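# rollo-labels

Word list + transcribed label text from small clinics and home kitchens, mostly stuff written on tubes, jars and sample bags. Text only. Last touched December 23, 2021. 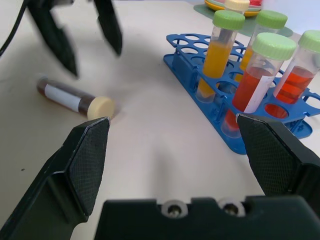
One reader wrote in that the list is useless without the abbreviations expanded, and that "bld" and "bl." should never have been merged in the first place. Fair. They're split again as of this version, see `abbrev.tsv`. Expansions are partial – I did the common ones and ran out of evening.

## What's in it

- `labels.tsv` – 3,000 lines, one label per line
- `clean.tsv` – 2,000 of those, spelling normalized, duplicates dropped
- `abbrev.tsv` – short forms and what I think they mean
- `notes.txt` – a mess, read at your own risk

Columns in `labels.tsv`: id, source, raw text, language, legible (y/n/part). Tabs, not commas. People put commas in everything.

## Sources

Three batches. Vemine is the biggest, all typed from paper logs. Farahani is handwritten and a lot harder, expect question marks. Erka came in last and is short, mostly dates and initials, initials replaced with XX.

No patient names anywhere. If you find one tell me and the row goes, no discussion.

## Known problems

- 11 rows in the Farahani batch have the wrong language code. Know which ones, haven't fixed them.
- Dates are as written. Day first, month first, sometimes no year. Don't sort on them.
- "O" and "0" mixed up all over Erka. Tried a script, made it worse, reverted.
- Rows marked `part` have a `_` for each unreadable letter, exept in the first Vemine upload where it's one `_` for the whole gap.
- Trailing spaces. Sorry. `strip()` everything.

## Using it

Fine for spelling correction, abbreviation lookup, testing a parser. Not fine for anything where a wrong reading matters to someone's health. The expansions are guesses by one person who types fast.

If you need a held-out set take every row with an id ending in 7. Been doing it that way since November and would like the numbers to stay comparable.

## Sending fixes

Edit the tsv, keep the tabs, one batch per pull request. Max 20 rows at a time or I wont get through them. Put the row id in the message. No need to open an issue first.

## Todo

- language codes (see above)
- finish expansions from M on
- decide what to do with crossed-out words – currently kept, in square brackets
- real license file. Until then: use it, keep the name on it.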